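Operations Diary, Gellach Handling Laboratory
Entry for March 23, 2026: Unrequested closing of the two-finger gripper 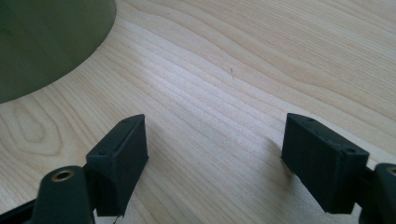

4 min read

The bench program was suspended this morning following a fault in the hand-held gripper tool designated Pevico. The fault was classed as a safety matter under the laboratory's own rules and is recorded here in full. No injury occurred.

Work had begun as planned with the pick-and-place series on the wooden table. The task is a simple one. The operator brings the open fingers to a cylindrical object, closes them, lifts the object, sets it down at a new position and opens them again. The series is meant to supply the arm cell with grasping records before the Skandasier trial in June, and the program calls for 3000 completed cycles by that time.

On cycle 17 of the morning session the fingers closed while the tool was still on its approach and the trigger was at rest. The operator had not asked for any movement. The fingers met at full speed, stayed shut for a moment, and then opened without a command. The operator set the tool down and called out the fault, as the bench instructions require. Power was removed at the supply.

The duty engineer repeated the approach with the operator standing clear. The tool behaved correctly for the first several attempts, and for a time it was thought that the trigger had been brushed by a sleeve. The closing then occurred again on cycle 19, with no hand near the trigger. The session was ended at that point.

The event log shows a close command received on both occasions. The controller therefore did what it was told to do, and the question is where the command came from. The trigger was tested by itself with a meter and showed no defect. The signal lead was tested next. When the lead was flexed near the point where it leaves the finger mount, the reading dropped out and returned. The controller software, which is the Zeng release installed this winter, treats a lost signal followed by a return as a press of the trigger. It was written that way to tolerate a worn switch. With a damaged lead, the same rule produces a movement that no person has requested.

Two faults are accordingly entered. The first is mechanical: the lead has too little slack and bends sharply each time the wrist turns. The second is in the software, and it is the more serious of the two. A lost signal must bring the gripper to a stop and hold it there until it is reset by hand. The arm cell uses the same release, and its fingers close with a good deal more force than those of the hand-held tool. The arm cell has been locked out until the correction is in place, although it has shown no fault of its own.

It must also be recorded that an earlier warning was missed. The log for the previous session contains one short closing with no object between the fingers. It was marked as an operator error and the cycle was thrown out. Had the entry been read together with the trigger data, the fault would have been found before today. Discarded cycles will from now on be reviewed at the end of each session by someone other than the operator who ran them.

The following steps were ordered before the close of business:

The signal lead is to be replaced and routed with a loose loop at the bracket.

The software rule is to be changed so that loss of signal causes a stop. The change is to be tested on the bench with the lead pulled out by hand, both at rest and during movement.

The fingers are to be checked for cracks after the two hard closings. A first look found none, but the screws are to be taken out and the faces behind them inspected.

Operators are to keep their free hand outside the gap between the fingers whenever the tool has power. This was already the rule. It had been relaxed in practice when objects tipped over and were set upright again between cycles.

The 10 cycles recorded immediately before the first closing are being held apart from the rest of the data. Their finger positions appear normal, but the trigger channel cannot be trusted until it has been compared with the log. They will not be counted toward the program total in the meantime.

The replacement lead was requested from stores in the afternoon. Stores reports one in stock, of a slightly greater length, and this has been accepted.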